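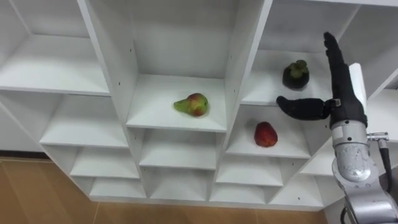 White cubby unit, wooden floor.

Trardale Property Services
Quarterly Interior Safety Inspection: Checklist with Comments
Site: Skudton Community Building, ground floor and upper floor
Inspection date: Friday, March 15, 2024
Checklist revision: 6
Status codes: S = satisfactory, A = action required, N = not applicable, M = monitor until next quarter

Scope

Covers all occupied rooms, corridors, both stairs, the kitchen, the boiler room and the external escape routes as far as the assembly point. The roof, the lift shaft and the buried drainage are inspected under separate contracts and are excluded. Items marked A carry a priority: P1 is before next occupation, P2 is within 7 days, P3 is before the next quarterly inspection.

Section 1. Means of egress

1.1 Exit doors open fully from inside without a key. Status: A, P1
Comment: Main entrance and east door satisfactory. North door releases on the second push of the bar. Latch is worn on the leading face. Replace the latch. Filing or greasing the existing part will not be accepted as a repair.

1.2 Exit routes clear to full width. Status: A, P1
Comment: Folding chairs stacked in the rear corridor reduce the clear width below the figure on the fire plan. Move to the chair store. The same finding was recorded at the previous inspection.

1.3 Exit signs present, legible and lit. Status: S
Comment: Sign over the east door has been replaced. Arrow direction checked against the plan and correct.

1.4 Emergency lighting function test. Status: A, P2
Comment: All fittings on the upper floor operated. One fitting at the foot of the rear stair did not come on when the circuit was isolated. Battery pack to be changed and the fitting retested for its full rated duration. Enter the result in the log.

1.5 Final exit paths outside, surface and lighting. Status: M
Comment: Moss on the slabs outside the north door. Not slippery when tested dry underfoot. Treat before the autumn.

1.6 Assembly point sign. Status: S

Section 2. Fire protection

2.1 Extinguishers in position, sealed and in date. Status: S
Comment: Gauges in the green band. Kitchen unit rehung at the correct height after the previous report.

2.2 Fire blanket, kitchen. Status: S

2.3 Alarm panel free of faults. Status: S
Comment: Panel showed normal on arrival. Call point 141 operated with the test key; sounders heard in every room with the doors closed. Panel reset without fault.

2.4 Smoke detectors unobstructed. Status: A, P2
Comment: Dust cap left on the detector in the upper meeting room, presumably from the ceiling painting. Cap to be removed and the head tested. Add cap removal to the sign-off sheet for decorating work.

2.5 Fire doors close onto the latch from any angle. Status: A, P2
Comment: Kitchen door stops short of the latch when released from less than a hand's width open. Adjust the latching speed on the closer. Intumescent strips intact on all doors examined. No wedges found in use. A wedge was found on the window sill beside the office door and was handed in.

2.6 Fire stopping around service penetrations. Status: A, P3
Comment: New data cable through the office wall above the ceiling tiles has not been sealed. Installer to return with a rated product. Expanding foam from a general supplier is not acceptable without a test certificate for the wall type.

Section 3. Furniture, shelving and storage

3.1 Freestanding units stable under hand pressure. Status: S
Comment: Tested at the top edge, front and side. Apply pressure gradually. Do not test a loaded unit by pulling it toward the body.

3.2 Tall units fixed to the wall. Status: A, P3
Comment: Bookcase in the office has its bracket attached to the unit only. The wall screw is missing and the plug has pulled out. Use a fixing suited to plasterboard or move the bracket to line up with a stud.

3.3 Compartment edges and corners free of splinters and protruding fixings. Status: S
Comment: Check by eye first, then by gloved hand. Include the undersides of shelves.

3.4 Shelf boards seated and level. Status: M
Comment: One board in the craft cupboard has a visible bow under stacked paper. Spread the load over the lower shelves and recheck.

3.5 Heavy items stored low. Status: A, P2
Comment: Sound equipment stored above shoulder height in the hall store. Bring down to the bottom shelf. Label the upper shelf with a load limit once the bracket rating has been confirmed.

3.6 Storage kept clear of heaters. Status: S

3.7 Step stool condition. Status: S
Comment: Rubber feet present on all legs. Inspection tag renewed.

Section 4. Floors and stairs

4.1 Floor finishes sound and free of trip edges. Status: A, P2
Comment: Carpet tile lifting at the upper landing. Rebond the full tile. Tape is permitted as a temporary measure only and must be removed when the repair is done. Threshold strip at the kitchen door is secure.

4.2 Wood floors: gaps, raised boards, finish. Status: S
Comment: Clean with a damp mop, well wrung. Polishes containing silicone are not to be used on any walking surface.

4.3 Entrance matting. Status: S
Comment: Mat lies flat in its well.

4.4 Handrails firm for their full length. Status: A, P2
Comment: Rear stair rail moves at the lower bracket. The screws turn without biting. Refix into new plugs. Front stair satisfactory.

4.5 Stair nosings. Status: M
Comment: Wear on the second tread from the top, front stair. Contrast strip still visible from above. Order a matching length now; the supplier, Magagula, quotes a lead time of roughly 6 weeks for this profile.

Section 5. Electrical

5.1 Distribution board accessible and labeled. Status: A, P3
Comment: Circuit chart does not show the outlet added in the office. Update the chart and date it.

5.2 Residual current devices trip on test button. Status: S
Comment: Both devices tripped and reset.

5.3 Portable appliances tagged. Status: A, P2
Comment: Kettle in the upper kitchenette has no tag. Taken out of use until tested. Laminator tag is in date but the cord sheath is nicked near the plug. Shorten the cord and refit the plug, or discard the appliance.

5.4 Extension leads. Status: A, P2
Comment: One lead plugged into another behind the office desk. Replace with a single lead of adequate length. A fixed outlet is recommended in the next works budget.

5.5 Switch and outlet plates undamaged. Status: S

Section 6. Water, heating and ventilation

6.1 Hot water temperature at outlets. Status: S
Comment: Readings entered in the water log. Mixing valve in the accessible restroom held within its set band.

6.2 Little-used outlets flushed. Status: A, P2
Comment: No entries in the log for the cleaner's sink for 2 consecutive weeks. Resume the weekly flush and record it on the day. Missed entries are not to be filled in afterward.

6.3 Boiler room free of stored materials. Status: S
Comment: Paint cans noted at the previous inspection have been removed.

6.4 Carbon monoxide alarm. Status: S
Comment: Test button operated. Replacement date is marked on the side of the casing and has not passed.

6.5 Extract fans running. Status: A, P3
Comment: Fan in the downstairs restroom runs but moves little air. A sheet of tissue held at the grille was not retained. Clean the grille and duct before ordering a new fan.

6.6 Window restrictors, upper floor. Status: S

Section 7. First aid and records

7.1 First aid kit complete. Status: A, P2
Comment: Eyewash pods past their marked date. Restock the adhesive dressings at the same time.

7.2 Accident book available and pages filed. Status: S

7.3 Fire log current. Status: A, P3
Comment: Weekly alarm tests are recorded but the call point used is not stated. Enter the call point number for each test so that rotation can be checked.

7.4 Contractor permits for hot work. Status: N
Comment: No hot work carried out in the quarter.

7.5 Asbestos register on site. Status: S
Comment: Held in the office folder. Verkivham copy matches the site copy, same revision on the cover sheet.

Actions before next occupation

North door latch, item 1.1. Rear corridor chairs, item 1.2. The building may be occupied once both are closed. If the latch cannot be obtained in time, limit use to the ground floor front rooms and apply the reduced occupancy figure in the fire plan.

Notes for the next inspection

Bring the long torch for the ceiling void above the office. The key to the hall store is no longer on the main ring and must be signed for at the Trardale office. Recheck every item marked M even where no complaint has been received. Closed actions need a dated work sheet attached; a verbal report does not close an action.

Distribution: site folder, Trardale maintenance desk, Verkivham records.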